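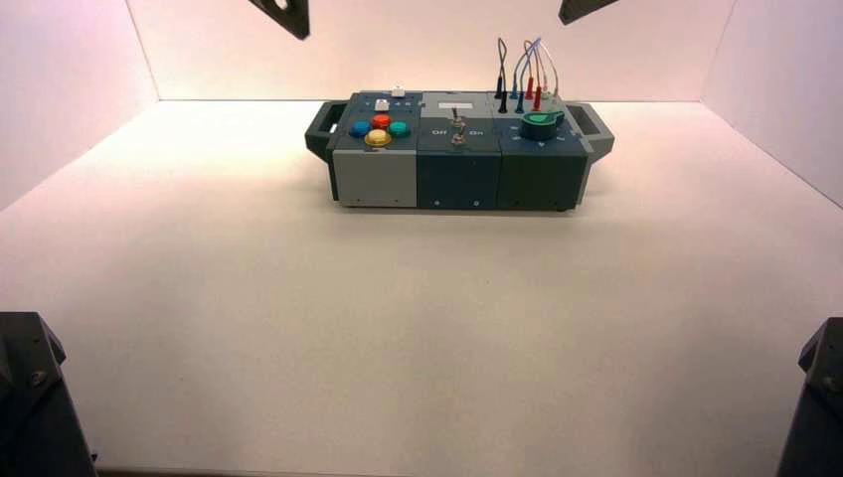 *By Zarmeena Farooqui — Sunday, April 17, 2022*

## 6. Placing the board and first check

The Skollari task board is made of three modules joined side by side, with one handle at each end. Please read this section fully before you touch the switches.

1. Lift the board by both handles. Do not lift it by one handle only, the joints between modules do not like this.
2. Put it on a flat white surface and leave free space in front, so the hand can come to the buttons without touching the wall.
3. Turn the board so that the four round buttons are on your left. The yellow one must be nearest to you, the red one farthest, blue at left and teal at right.
4. Look at the middle module. The words "Off" and "On" are printed on its front top edge. Move both toggle switches to the "Off" side.
5. Press each round button one time and let it come back by itself. Begin with blue and go clockwise — red, teal, yellow.
6. Press the small white button behind the red one. Use the fingertip, not a pen.

**Note:** The yellow button is slightly larger than the others and has a yellow ring. Do not try to unscrew the ring.

**Caution:** Never hold the board by a toggle lever. A bent lever cannot be repaired, and you must order the part from Kinby (part no. 3294).

If a button stays down, stop the check and write its color in the log sheet. Form 203 is for buttons, and the switches have their own page in the same folder. Clean the top with a dry cloth after the check.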